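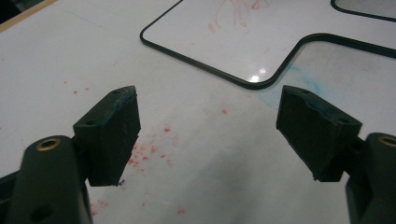 Altik 手持夹爪，两片夹垫相对张开，下方是白色台面和画着红色笔迹的黑边白板

Altik 手持示教夹爪（双手套装）

产品首页 / 示教工具 / Altik 系列

Altik 是 Ondau 为车间和小型装配工位做的一套手持夹爪，左右手各一只。您把它握在手里，像平时一样干活，拿笔、挪板子、把零件摆正，设备就把手的走法和夹爪的开合一并记下来，之后交给 Ania 软件整理成机械臂能照着做的动作。整个过程不用写程序，也不用搬一台示教器站在旁边一格一格地点，我们自己最喜欢的就是这一点！

我们做这套东西的起因很朴素。早先给客户装机械臂，最费时间的总是后面那几个星期：工程师问师傅"您这一下是怎么拿的"，师傅比划一遍，工程师记下来，回去编，编完了师傅一看，摇头，说手腕不是这么转的。来来回回，两边都累（茶倒是喝了不少）。后来我们想，既然最懂这个动作的人就站在那里，那就把夹爪直接交到他手上好了。

适合哪些工作

白板和看板的书写、擦拭、归位，记号笔一类细长物件的取放，轻小零件的分拣，还有包装前的摆放整理。太重的、带尖锐棱角的工件，我们建议先来问一问，别急着下单，免得您白花钱。 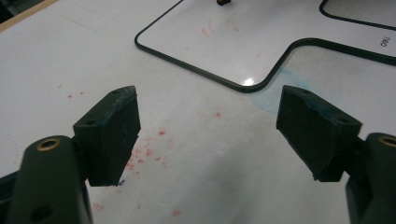
夹爪张开，没有夹任何东西

夹垫与手柄

夹垫是消耗件，这话我们愿意说在前头。用得勤的工位，夹垫边缘会起毛、会沾上笔墨颜色，都属于正常磨损，一般不影响使用；如果夹面本身开始掉块，或者夹细笔的时候老打滑，就该换了。我们建议每 3000 次开合检查一遍。更换的时候先断开线缆，松开侧面的固定件，新垫推到底再锁紧，左右两片请一起换，不然一新一旧，夹东西时总会往一边偏。

有些老师傅喜欢自己在夹垫外面缠一层胶带，说手感更稳。可以缠，只要缠得平整，别盖住活动的部位，缠好以后重新做一次零位校准就行。

手柄我们前后改了好几版。第一版太粗，手小的同事握一上午，虎口就酸；第二版又太细，戴手套的人嫌它在手里打转。现在这一版每只重 400 克，戴薄手套、不戴手套都能握，线从手腕一侧走，抬手的时候请给线留出一点余量，别让它绷着。

双手怎么配合

很多工作一只手是做不来的，一只手扶着，另一只手才好下笔。两只夹爪共用一个时钟，左手什么时候张开、右手什么时候落下去，软件里能对得上。示教的人站在平时站的位置，台面高度也不必特意改动，您平日怎么舒服就怎么来。动作可以慢一点，中间停下来想一想也没关系，停顿在 Ania 里可以剪掉。 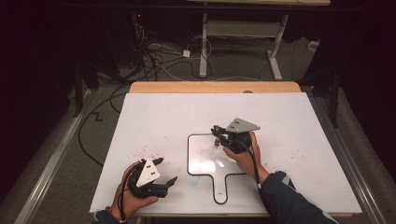
装上之后，工位上的人做什么

这大概是咨询时被问得最多的问题，问的人往往声音还有点小。我们理解。所以想拿 Midtbø 车间的情况多说几句，篇幅长一点，请您耐心看。

Midtbø 用 Altik 来教机械臂处理看板：取笔，在板上做记号，把笔放回去。从前这些活由当班的人轮着做，说不上难，就是碎，手头正忙着装配，又得放下来去写板、擦板，回来还要想刚才拧到哪一颗。现在重复的部分交给了机械臂，原来的人一个也没少，只是每天的安排变了样。早上开工前有人负责示教和复核，看看昨天录的哪几段不好，重新录一遍；白天大家能把一件活从头做到尾，中间少了打断；新来的同事学起来也有了参照，可以把老同事录的动作调出来，放慢了反复看。

也有不那么顺的地方，我们照实写。头一个月里，示教的人普遍觉得握着夹爪比空手笨，指尖的感觉隔了一层，拿笔总要多对一次位置。站着录久了，肩膀也会累。Midtbø 后来把每个人的示教时间排短，几个人换着来，这个办法我们现在也写进了随箱的说明里。另外，谁来示教、录下来的东西归谁看、录得多的人工时怎么算，最好在开箱之前就和班组谈妥。这些事软件替不了您，可谈清楚以后，大家拿起夹爪时心里踏实得多。
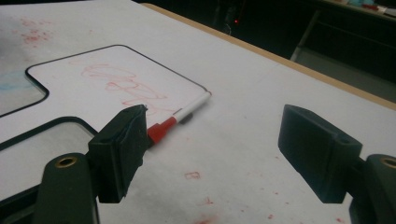
白板边上的红帽记号笔，笔帽紧挨着左侧夹指的前端

示教小建议

先从一个短动作录起，比如只录拿笔，满意了再往后加。

笔的朝向多换几种，横的、斜的、笔帽朝里朝外的都录一些，机械臂以后遇到随手一放的笔才不会发愣。

台面上有点旧笔迹不要紧，不必擦得一尘不染再开始，平时的工位是什么样，就在什么样的台面上录。白板反光厉害的话，把灯稍微挪一挪。

录坏了别删，打个"重录"的标记留着，复核的人常常能从里面看出问题。

规格

型号：Altik 双手套装
单只重量：400 克
线缆长度：2000 毫米
单段录制上限：300 秒
夹垫检查周期：3000 次开合
配套软件：Ania（随套装提供，界面有中文）

装箱内容

左、右手持夹爪各一只，连接线两根，备用夹垫两副，校准块一个，更换夹垫用的小扳手，纸质说明书一本。说明书的字我们特意印大了些，是几位常年在车间里的用户提的意见，谢谢他们。

售后与培训

每套含一次上门培训，请尽量让真正站在工位上的人来参加，主管当然也欢迎旁听。培训时我们会带着大家亲手录几段，录完当场在 Ania 里看。夹垫可以单独订购，订购时请注明左右手和套装编号，编号印在箱盖内侧。

想先试后买的，可以申请借用样机，把您工位上的活写几句告诉我们，写得啰嗦一点也不妨，我们会一条一条看完再回复。

相关产品：Altik 单手版 / Altik 备用夹垫 / Ania 软件续用 / 校准块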